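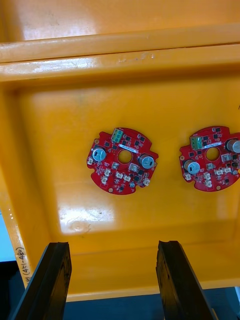
# Circuit board colors

The color of a circuit board comes from its **solder mask**, a thin coat of lacquer or resin laid over the copper. It keeps solder from running where it shouldn't and keeps air off the metal. The board underneath is usually a dull tan or yellowish sheet of glass cloth and epoxy, and I still remember being a bit let down the first time I scraped one and found that out!

I've kept up this entry for a while now, mostly from my own bench notes, plus a stack of letters from Halyna Hutsuliak, who worked in a mask shop and corrects me often (and kindly).

## Green

Green is the one everybody pictures. There are a bunch of stories about why it won, from military buyers to inspectors' tired eyes, and I've never seen one of them nailed down. What I can say is that green is cheap, every board house stocks it, and thin traces show up well under it. If you order a board and forget to pick a color, green is what you'll get.

## Red

Red is my favorite, so take this part with some salt. White lettering looks sharp on it, and you can still follow the traces if you tilt the board under a lamp. Hobby sellers took to red early because it made their stuff easy to spot in a drawer full of green. Some shops use it for test runs too, so a trial board doesn't get mixed in with the finished ones -- handy, but it's a house habit and no kind of standard. I've met plenty of red boards that were the final product.

The shade wanders. I once put two batches from the same supplier side by side, and one was closer to brick.

## Blue, black and white

Blue sits somewhere near green for ease of use. Black looks great in a case with a window and is miserable to repair, as the traces just about vanish. Matte black is worse again, and it picks up fingerprints.

White turns up under LEDs, where it bounces the light back out. It can go yellowish if it gets too hot in the oven. Halyna says her old shop ran white last thing in the afternoon and then grumbled about cleaning up.

## Does color change how a board works?

For nearly everything you or I would build, no. Pigments do differ a little in how fine a gap they can hold between two pads, and dark ones can need longer under the lamp when the mask is being set. At very high frequencies people worry about the mask itself, whatever its color, and may leave it off in places.

## Shape

Color and shape get ordered on the same form, so I'll put this in too. Rectangles waste the least panel. Round boards cost more to cut out, and the leftover corners go in the scrap, but they fit lamps, knobs and sensors that a rectangle won't. Notches are cut with a router bit 2 mm wide at the place I use, so an inside corner always comes out slightly rounded. Vasylyna Hrynyshyn sent me a drawing with 25 perfectly square inside corners once, and I had to break the news to her.

## See also

- Solder mask
- Silkscreen lettering
- Panel layout and break-off tabs
- Surface finishes (tin, silver, gold)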